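古いデスクトップの掃除とグリス塗り直し、みんなどこまでやってる?

1 : hokori_maru
物置から出てきた古いタワー型、捨てるつもりで電源入れたら普通に起動してしまって、そこから完全に火がつきました!
ケースはWestadexのミドルタワー、電源はLenuraの古いやつ。中古で3000円だったのを譲ってもらった機体です。
とりあえずサイドパネル開けてエアダスターで吹いたら、フロントの吸気から綿菓子みたいなのが出てきて笑いました。
で、ここからが相談なんですが、CPUクーラーって毎回外して塗り直すものですか? メモリも抜いて端子拭いたほうがいい? みなさんの「ここまではやる」ラインを聞かせてください。

2 : nekoze_pc
いいですね、古いタワーの掃除は楽しいですよー
自分はクーラーは必ず外します。グリスは何年も経つとカピカピになってることが多いので、塗り直すとファンの音が目に見えて(耳に聞こえて?)変わります。
メモリは起動してるなら触らない派。

3 : sabi_neji
>>2
逆だわ。自分はメモリは抜いて拭く、クーラーは温度に問題なければ外さない。
古いAMDのピンつきCPUだと、固まったグリスでクーラーにCPUがくっついたまま抜けることがある。ピン曲げたら終わり。何度も見てきた。

4 : nekoze_pc
>>3
それは外す前にしばらく負荷かけて温めて、電源落としてからひねるように動かせばだいたい防げますよ。
真上に引っ張るからすっぽ抜けるんです。

5 : sabi_neji
>>4
「だいたい」で済まないから言ってる。替えのCPUがすぐ手に入る世代ならいいけど、古いと探すだけで一苦労だよ。
温度も測らずに「とりあえず塗り直し」を初心者に勧めるのはどうかと思う。

6 : hokori_maru
わ、意見が割れてる! 両方ありがたいです。
温度は見てませんでした。今夜アイドルと負荷時と両方見てみます。
ちなみにファンは前面に1個、背面に1個、あとCPUのところです。前面のは手で回すとジャリジャリいいます…

7 : yuka_no_ue
前面ファンは交換一択!
うちも同じ症状で、Hanholmの12cmファンに替えたら部屋が急に静かになって、冷蔵庫の音ってこんなに大きかったんだと気づいたレベルでした(笑)
700円でここまで幸せになれる買い物、なかなかないですよ。ネジが固いときはサイズの合ったドライバーで、押す力七割、回す力三割くらいの気持ちで。

8 : tower_suki
掃除の話になると出てきてしまう者です。長文ごめんなさい。

まず置き方。自分は必ず横倒しにしてマザーボードが下になるようにします。立てたままだとネジを落としたときに電源の裏とかに転がっていって、そこから30分の捜索が始まるので。横にしておけば落としても基板の上に留まってくれる率が高いし、何より腰がラク。

次にコンセント。抜いてから電源ボタンを数秒押して残った電気を逃がします。これは面倒がらずに毎回。

それからエアダスターを吹くときはファンの羽根を指か割り箸で止める。勢いよく回すと軸受けを傷めます。あの「ヒュイーン」って音、気持ちいいのはわかるんですけどね!

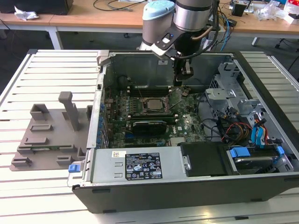
クーラーを外してCPUの表面が銀色に見えるところまで来たら、いちばん楽しい時間です。無水エタノールをキッチンペーパーに少し染み込ませて、端から中心に向かって拭く。外に向かって拭くとグリスがソケットのまわりの小さい部品に広がって、あとで綿棒でちまちま取る羽目になります。

質問 : グリスはどのくらいの量を塗ればいいですか?
答え : 真ん中に米粒ひとつ分で足ります。クーラーを載せてネジを締めれば圧で勝手に広がるので、ヘラで伸ばさなくても大丈夫。ネジは対角線の順に、少しずつ交互に締めてください。

↑は自分が人に頼まれてまとめた掃除メモからの抜粋です。よかったら使ってください。

9 : sabi_neji
>>8
米粒ひとつはヒートスプレッダが小さいやつの話でしょ。大きいCPUだと角まで届かない。自分は薄く全面に伸ばす派。
残りはだいたい同意。特に羽根を止めるのは本当に大事。

10 : tower_suki
>>9
たしかに大きいのだとバツ印に置いたりします。メモに足しておきますね。
全面塗りも何度かやりましたが、自分の腕だとムラになって空気が入る気がして、結局まんなか置きに戻りました。丁寧にできる人なら全面でもいいと思います!

11 : nekoze_pc
横倒し派がいて嬉しい。
あと地味におすすめなのが、外す前にスマホで配線を撮っておくこと。フロントパネルの細いコネクタ(電源スイッチとかLEDとか)、抜いたら絶対に順番忘れます。マザーの型番で説明書のPDFを探せればいいけど、古いと配布が終わってたりするので。

12 : hokori_maru
報告です!
温度見ました。アイドルは普通なんですが、負荷かけるとぐんぐん上がって、ファンが掃除機みたいな音に…。
これは塗り直しコースですかね?

13 : sabi_neji
>>12
それは塗り直しでいい。数字を見て決めたなら文句なし。
ただ先にヒートシンクのフィンの間を見て。ファンの裏側にフェルトみたいなホコリの層ができてることがある。それを取るだけで下がることもあるから、取ってもう一回測って、それでもダメならグリス。

14 : yuka_no_ue
>>13
わかります! あのフェルト、ぺろっと一枚で剥がれたときの達成感よ…
昔の実家のPCは9年分のが溜まってて、剥がしたら写真に撮って家族に見せました。反応は薄かったです。

15 : oyatsu_bako
横からすみません。ボタン電池の話が出てないので。
古い機体ならマザーの丸い電池(CR2032)も替えちゃったほうがいいです。時計がずれたりBIOSの設定が飛んだりするので、開けたついでが一番。
うちでは電源タップをRahmanのスイッチつきにしてて、使わないときは根元から切るんですが、そうすると電池の減りが早い気がします。気のせいかも。

16 : nekoze_pc
>>15
気のせいじゃないと思いますよ。待機電力が来てる間はそっちで時計を動かしてるので、根元から切ると電池の出番が増えます。
替える前にBIOSの設定画面をメモしておくのも忘れずに。起動順とかSATAのモードとか、初期値に戻るとOSが立ち上がらなくなることがあります。

17 : hokori_maru
フェルト、いました!! ファンを外したら裏にびっしり。ぺろっとは剥がれず、ぼろぼろ崩れるタイプでしたが、歯ブラシでかき出しました。
それで測り直したらかなり下がったんですが、まだちょっと高いので、結局クーラーも外しました。負荷かけて温めて、電源落として、コンセント抜いて、左右に小さくひねりながら。CPUはちゃんとソケットに残ってくれました!
グリスは案の定カピカピで、消しゴムのカスみたいになってました。拭くのに思ったより時間かかった…

18 : sabi_neji
>>17
おめでとう。ひねり方が丁寧だったんだと思う。

19 : tower_suki
>>17
やりましたね! 塗り方はどっちにしました?

20 : hokori_maru
>>19
米粒にしました。全面は自信がなくて(笑)
負荷かけても掃除機の音がしなくなりました。あとは前面ファンのジャリジャリだけなので、>>7さんのおすすめを注文しました。届いたら電池も一緒に替えます。
それで次の野望なんですが、HDDをSSDにしたいなと。マウンタって必要ですか? ケースに2.5インチの場所が見当たらなくて。

21 : yuka_no_ue
>>20
SSDは軽いし動く部品もないので、両面テープで底に貼ってる人も多いです。自分もそれ。快適さはファンの比じゃないのでぜひ!

22 : sabi_neji
>>21
両面テープは夏場に剥がれてケーブルで宙吊りになる。変換マウンタ買ったほうがいい。

23 : yuka_no_ue
>>22
うちのは去年の8月も無事でしたよー! 貼る前に脱脂するかどうかだと思います。

24 : oyatsu_bako
マジックテープ派もここにいます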